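Property tax roll, Lesthorpe, notebook, October

Start 9:40. Picking up the join between the assessment roll and the footprint layer. Sample is 2,000 parcels drawn from the Gombridge and Goel wards, same seed as last time. Yogesh reran the address cleaner overnight with the new street abbreviations table. Matched after the rerun: 1,943. The remainder mostly have a blank door number or a survey number typed into the door number field. I have left them unmatched and not guessed.

Ward code still arrives as text in one file and integer in the other. Cast both to text on load, keep the leading zeros.

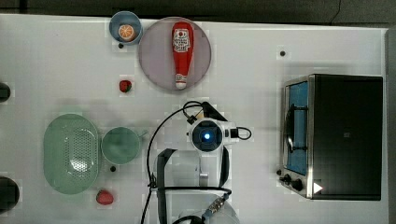 With the cast in place, the Goel totals agree with the ledger to the rupee. Gombridge does not. The gap sits in the commercial class, and Umesh thinks part of it is the mid-year rate revision being applied to the full year. Checked a handful by hand and he is right for those. Have not checked the rest.

Built-up area is the weaker input. The roll carries what the owner declared; the footprint layer carries what was traced from overhead imagery, and the two disagree in both directions.

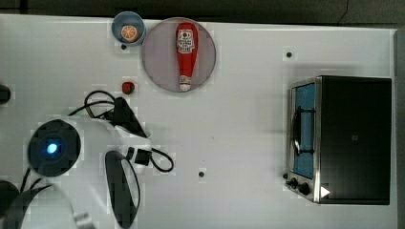 Occlusion accounts for some of the low footprints. The tracer stops at the visible edge, so a roof under tree cover comes out smaller than it is. Same geometry as the ketchup bottle lying across the plate: trace only the gray that shows and the area is short by whatever the bottle covers, although the rim on either side is enough to fit the full circle. For roofs we can close the outline the same way when two opposite walls are visible. When only one wall is visible, flag and send to field check. Do not interpolate.

Flag threshold: declared area differs from traced area by 600 sq ft or more. Small plots will slip under this. A percentage rule would catch them but swamps the field team, who can visit up to 17 addresses a day.

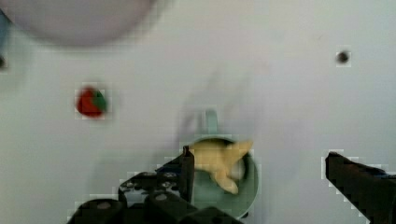 Kamlesh Tripathi
Revenue data analyst, Billard

Floor count is the next problem. Tax is on total built-up area and the footprint gives ground cover only. Manju has the building permit register for Goel with floors sanctioned, but sanctioned and built are different columns in practice. Using sanctioned floors as a placeholder, marked P in the output so it can be stripped later.

Vacant land: excluded from this run. Harish wants it in a separate table with its own rate lookup.

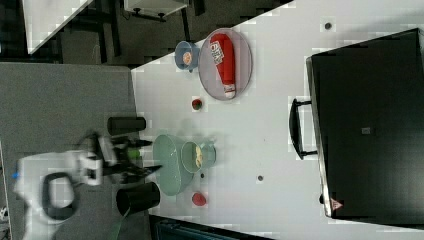 3 min read

Exempt properties, 14:15. Schools and places of worship are coded E on the roll, but rented shopfronts on the same parcel carry the parent code and so pay nothing. Needs a sub-parcel key. Asked Harish whether the licensing table has one.

To do:
Split the Gombridge commercial class at the revision date and rerun.
Yogesh to log every address the cleaner changed, old and new string.
Confirm with Umesh whether penalties sit inside the arrears column.
Field list to Manju before the next print run.

Outputs saved under the usual path, suffix _b. The _a files have the wrong ward cast and should not be used.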